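Kushwaha Refill Room: progress report to the Drokach Fund
Period covered: start of lease to end of September
Prepared by Corina Pichler, with figures from Kumaresan Sastry

1. Summary

The room is fitted out and in daily use. Of the 3,000 awarded for furniture and containers we have spent 2,138. The main shelving is up, the container stock has been sorted once and needs sorting again, and the labelling is behind. We are asking to move part of the remaining money from signage to lids, as set out in section 5.

2. Room and furniture

We took the room on the Trirnen side of the building for the light. The windows are large and we have not needed the lamps before late afternoon. Ruan Coetzee put the metal-framed shelving together over two evenings. The wooden boards came separately and one had to be sent back and replaced, which cost us nearly a fortnight but no money.

The table was already in the building. We had budgeted for a new one and this is the largest single saving so far. It shows marks easily and gets wiped down at the end of each session.

Plants were not in the application. Huia Wihongi asked for something on the ledge by the windows and there is now a succulent there. It was given to us, so nothing has been charged to the grant.

3. Containers

Most of the stock is donated. People bring in jars and small containers with whatever lids they can find, and we sort them by size first and colour second. The shelf is for pieces that are ready to go out. Anything unmatched gets laid out on the floor so that caps and bodies can be seen together. Sorting on the table was tried in the first month and given up, as small caps rolled off it.

Jars on the shelf, and pieces on the floor

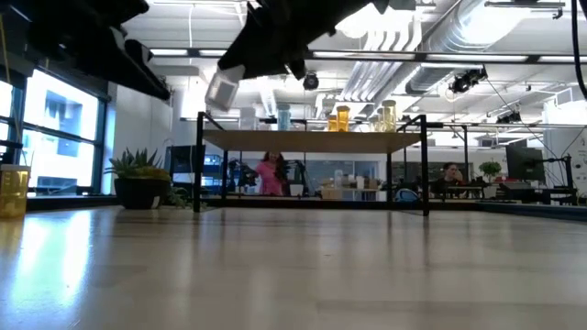
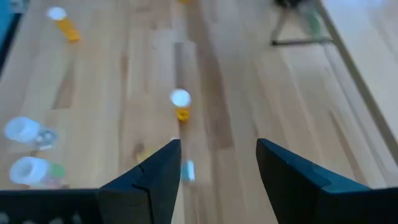
Matching takes longer than we allowed for. The application assumed 30 minutes a session and the usual time is nearer an hour. Small caps are the difficulty. Many look the same size and are not, and Hendrik Engelbrecht has started a board of sample threads so that people can try a cap against it before hunting through everything else. It covers the commonest sizes so far and he expects to finish it next month.

We have stopped taking containers over a certain height because they do not fit between the shelf boards. A note about this has gone to the two drop-off points. Tall ones still arrive and are passed to the Sterkar workshop, who use them for brushes.

4. Labelling

This is the part of the work that is late. The plan was for every container on the shelf to carry a size label by the end of September. The first labels would not stay on curved sides. A second type has been ordered in a pack of 50 as a trial, and if they hold we will buy more. Until then the sizes are written on a sheet pinned by the door, and this is adequate for regular users but less so for new ones.

5. Money

Spending to date is 2,138, covering shelving, boards, cleaning materials and the first labels. Receipts are attached separately. The return of the faulty board has been credited and does not appear in the total.

We would like your agreement to use part of the signage line for new lids. A fair number of good jars cannot be given out for want of one. Kumaresan has prices from two suppliers and can send them on request. The overall budget would stay the same.

6. Next period

Finish the thread board. Test the new labels and order the rest. Fit a rail along the front of the lower shelf, which Ruan has offered to do. Sort the full stock again before the winter drop-off. Huia will take over the session rota from Corina, and correspondence about the rota should go to her from then on.

The lease runs as agreed and there is nothing to report on insurance.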